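I bid on my first piece of digital art in March, sitting at the kitchen counter at an hour when sensible people are asleep. I had promised myself I would stop at 50 dollars (I did not stop at 50 dollars). It was a little looping animation of the harbor at Bredodgate by Miroslava Kravets, one of 34 in the series, and I'd been looking at it every night for a week the way you look at a puppy in a shop window.

My friend Masanobu Kobori has been collecting prints forever and he thinks I've lost my mind. He wanted to know where I was going to hang it! Fair question, and I still don't have a good answer for him.

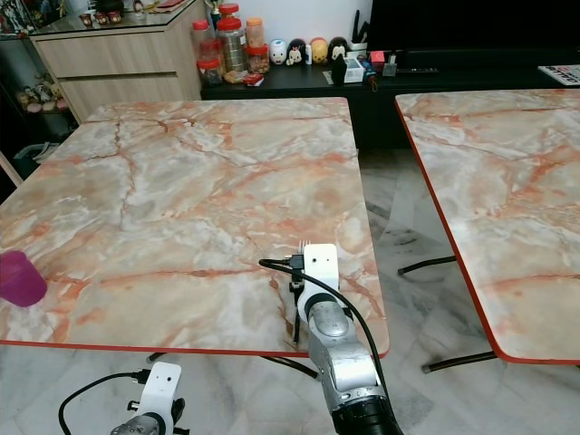 The bidding on Sollmont works a lot like the old charity auctions my mother used to drag me to in Broltudcombe, only faster and with no sandwiches. You put in your number, somebody with a silly screen name goes a few dollars over you, and then the clock adds more time and off you go again. What I loved was poking through the rest of the listings in between. Kravets has a whole set of pieces made of nothing but slow-moving marble, pink and white with streaks of orange-red and gray running through it, just like that tabletop, and I could happily have taken one of those home too. They were going for 316 each, so I closed that tab pretty quickly.

Anyway, I won the harbor. There was a fee on top, another 40 dollars, which I really should have read up on first, and then I had to set up a wallet, and I wrote the recovery words down on the back of a Gajdoš catalog and put it in the drawer with the takeout menus. I'm going to move it somewhere better this weekend.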